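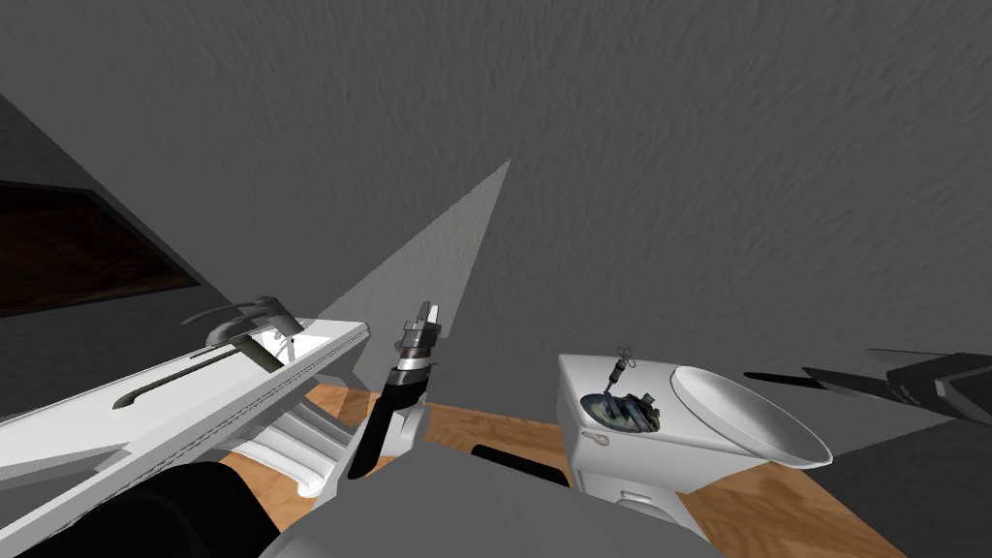
The level at Ilimby had been falling for 17 nights before the water company sent me up. It fell between two and four in the morning, by the same amount each time, and by breakfast it had recovered. The reservoir was small and fed the town and very little else. I was given the Drastus, a pressure recorder the size of a loaf, and a room in the guest house below the dam. The bathroom there had a mottled grey ceiling and a long white sink counter with a thin raised rim along its upper edge, and I spread my charts on it, where they would stay flat. The desk in the bedroom sloped. I mention this only to establish where the first readings were made up.

A reservoir loses water in few ways. It evaporates, it seeps, it goes over the spillway or it goes down the pipe. In February at that height evaporation may be ignored. The spillway was dry. Seepage does not keep hours. I therefore fitted the Drastus to the outlet main, set the clock, sealed the cover and went to bed.

The trace showed nothing. Flow in the main dropped after midnight, as it does when a town goes to sleep, and rose at five. The gauge at the dam had gone down by 31 millimetres all the same and come back.

I changed the float in the gauge. I changed the wire. I put a second gauge on the far bank, of the old Jääskeläinen pattern, with a brass drum and a pen that needed filling daily. The two instruments agreed. This was unwelcome, as a faulty float can be put on a form and closed.

The keeper lived in the cottage at the east end of the dam and had been there 29 years. He had no view on the matter. He showed me the log, which was kept in pencil, and in it every winter from his second onwards there was a line in the margin beside the same weeks. I asked what the line meant. He said it meant the lake was out.

"Out where?" I said.

He said he had never followed it.

I examined the file. Before the dam was built there had been a village on the floor of the valley, called Girik. It appeared on the survey as a church, a bridge, a mill and a lane of houses. Compensation had been paid for 827 acres, and the schedule listed each field by its number and its use. The mill had been rated by volume. The mill pond was drawn in plan and section, with the dimensions written in a neat hand, and a note said that the pond was filled by night, when the upper fields did not need the stream, and released at first light.

I worked out the volume of the pond. I then worked out the volume represented by the drop on the gauges, using the depth tables for the lake at its present level. I did this on the counter, with the tap turned off, and checked it the following morning. The figures agreed to within the width of the pen.

There is a column on the return for the destination of any water not accounted for. The permitted entries are supply, compensation, scour and loss. The water was not lost, as it was back by breakfast. I considered scour.

On my last night I sat in the valve tower with a lamp. It was cold and there was no wind. At two the level began to go down on the boards, evenly, with no current that I could detect on either side. A strip of wet stone showed below the line. I lowered a listening rod to the bed, as one does for a leak in a street, and put my ear to the cup. A leak hisses. What I heard was slower than that and regular, a heavy thing turning over, with a knock once in each turn where a tooth or a paddle had worn. It went on until four, and more than an hour of it is on the second trace, if one knows how to read the small marks along the base line.

The keeper had left his door open and a kettle on. He asked whether I would be wanting the log again. I said I would, and borrowed his pencil.

My return gave the instruments as sound and the dam as tight. Under destination I entered supply. The form came back from head office with one query, which was the name of the customer, and I put Girik Mill, and the rate from the old schedule, and they sent out a bill.

Print this page
E-mail this story

Home | Stories | Authors | Archive | Contact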